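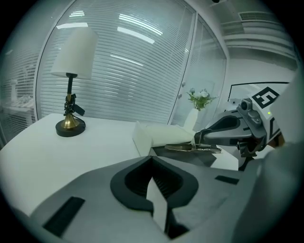

Classroom & Club > Diplomacy and World Affairs > Negotiation Sets

Donau Summit Set, second edition

Updated February, by the Prosalow catalogue desk

The second edition of the Donau is in stock, and we've been playing it at lunch far more than we should. If you ran the first edition with a Grade 11 class or a Model UN club you'll know the basic shape already: several delegations, one ceasefire that's coming apart, and a communiqué that has to be on the chair's desk before time runs out. The publisher, Espinoza, has kept all of that and rebuilt most of what sits around it.

The setting is the Eltumska corridor, a made-up strip of border country with a railway, a river port and a great many displaced families living in between. Three larger neighbours each back somebody inside it. Every delegation arrives with a public position, a private brief and a red line, and the private briefs are where the fun is. They're beautifully written this time (the port authority's is our favourite, all wounded pride and dredging contracts), and they give quieter students something solid to argue from in the first few minutes, when a room can easily go flat.

What's in the box

242 cards, covering private briefs, incoming cables, press reports and domestic pressure events
100-page facilitator's guide, spiral bound so it lies flat
2 corridor maps, one political and one relief
Delegation folders and name tents
A pad of tear-off communiqué forms
Chair's timer card and voting record

The cards are on a heavier stock than before and have rounded corners. The old ones did go fuzzy after a year or so of teenagers, and we heard about it from plenty of you! Cables are now colour-coded by round on the back, so sorting the deck after a session takes a few minutes and can be done by students while you're collecting folders.

How a session runs

The chair opens with the situation report and each delegation makes a short statement. After that the room breaks up for bilateral talks, with cables arriving at intervals. A cable might say that a convoy has been turned back at the rail bridge, or that one of your own ministers has just contradicted you on television. Delegations can share a cable, sit on it or trade it. Then it's back to the main table for drafting.

Drafting is the best bit. The first edition let groups write anything they liked, which often meant a page of lofty sentences that bound no one to anything. The new forms ask who will do what, by when and who checks, and it's remarkable how quickly a friendly room cools off once it reaches the third column. We had a terrific argument over the word "withdraw" that went on right through the kettle boiling twice.

There's a short scenario that fits a double period and a longer one meant for a full day. The long one adds a donor conference and a spoiler faction, and it's worth the extra reading. Allow yourself an evening with the guide before you run it.

Changes from the first edition

The neighbours have been renamed and rebalanced, so the northern delegation no longer wins by simply waiting. Sanctions are now a set of choices with costs on both sides. Humanitarian agencies have their own folder and can address the main table, where previously they were a single event card. The debrief section of the guide has tripled in length and includes questions on mandate, verification and the difference between a truce and a settlement. It also suggests how to bring students gently out of role after a heated round, and we'd recommend reading that part even if you skip everything else.

First edition cards can't be mixed in, as the rounds no longer line up. The old maps are still accurate and make good spares.

Good to know

Suits older high school students, first-year university tutorials and adult discussion groups. Reading level is about that of a daily newspaper. The setting is fictional throughout and no real government appears in it, though the guide lists themes you may want to pair with current news.

One set serves a single room. For parallel rooms, order a set for each; the private briefs don't photocopy well and half the pleasure is in handing over a sealed folder. The box is sturdy, with a lift-off lid, and will stand upright on a shelf without the cards spilling forward.

Replacement communiqué pads are sold separately. A French-language edition is in preparation at Espinoza, and we'll list it as soon as we have copies.

Related items

Donau communiqué pads, refill
Eltumska relief map, wall size
Donau expansion: The River Commission
Blank name tents, white card
Chair's gavel and block, maple
Observer's notebook for negotiation exercises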